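Hardware > Desktops > Teardown and reassembly
Thread: Printed tray for parts during Dell tower rebuild - worth it?

pinow_bench
Third tower of this type on my bench since May. The first two went back together with parts lying on a towel. For this one I printed a plate with a recess for a CPU and clip blocks that take a memory module on edge. PLA, 15 percent infill. The pocket is sized to the package with a little clearance.

Questions:
1. Is PLA acceptable as temporary storage, or does the static problem rule it out?
2. Is it sensible to leave the board in the chassis while working on the socket and memory? I would like to avoid pulling the power supply.

Tower is on its side, side panel off, drive still in its blue rails.
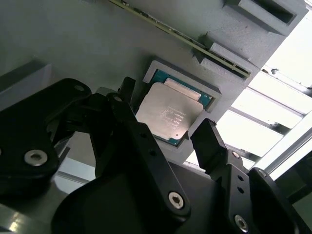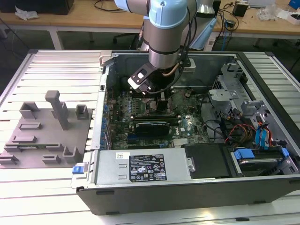
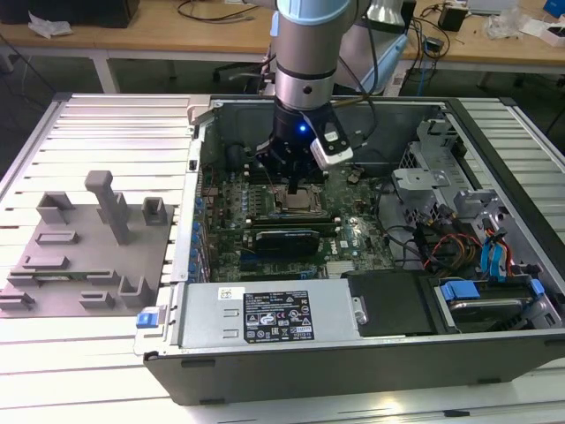
The plate and pocket are in the first one, the Dell board in its case in the other two.

Kagiso Mtshali
Plain PLA is an insulator and holds charge. It will work a hundred times and you will never know which time it did damage. Line the pocket with dissipative foam or reprint in an ESD-safe filament. The Ditden spool prints at the same settings as ordinary PLA if you slow the first layer.

Nkuna
Disagree on urgency. A CPU sitting still in a tray is not sliding against anything. The risk is at pickup, and a wrist strap handles that. I have used plain printed trays for two years - no failures I could trace to them.

Kagiso Mtshali
"No failures I could trace" is the problem with ESD damage. A strap grounds the person. It does nothing for charge on the plastic.

Nkuna
Fair, but the same argument condemns the plastic drive rails and half the trim in that chassis. Nobody reprints those.

toltero_fan
Rails don't touch contacts. A tray does.

On question 2: leave the board in. There is enough access to the socket with the case flat, and the mounting points keep the board from flexing when you press memory home. If you pull it out, you need a rigid surface under it and you have 12 more chances to lose a screw.

slotkey
I would take the board out. Pressing a module in with one hand braced on a drive cage is how you get it crooked. Also check the cables that cross the board toward the drives. Move them before you start. I snagged a SATA lead once and spent an evening blaming the disk.

pinow_bench
Board stays in for now. I will tie the cables back. On the tray, I have 40 grams of dissipative filament left from another job and the slicer says the pocket section alone needs less than that, so I can print an insert and keep the rest as is.

Is the clip block spacing an issue? The module is held at two places and the middle is unsupported.

Kagiso Mtshali
Not for storage. It carries its own weight and nothing else. Just don't push components into each other while it stands there. Insert is a good compromise, provided the plate sits on a grounded mat. Dissipative plastic with no path to ground is only slightly better than what you have.

Nkuna
Agreed on the mat. Still think the insert is optional.

slotkey
Can you post the STL? I have a Toltero printer with a small bed and would have to split it.

pinow_bench
Will upload Tuesday after I fix the clearance on the left wall. File is called tray_431.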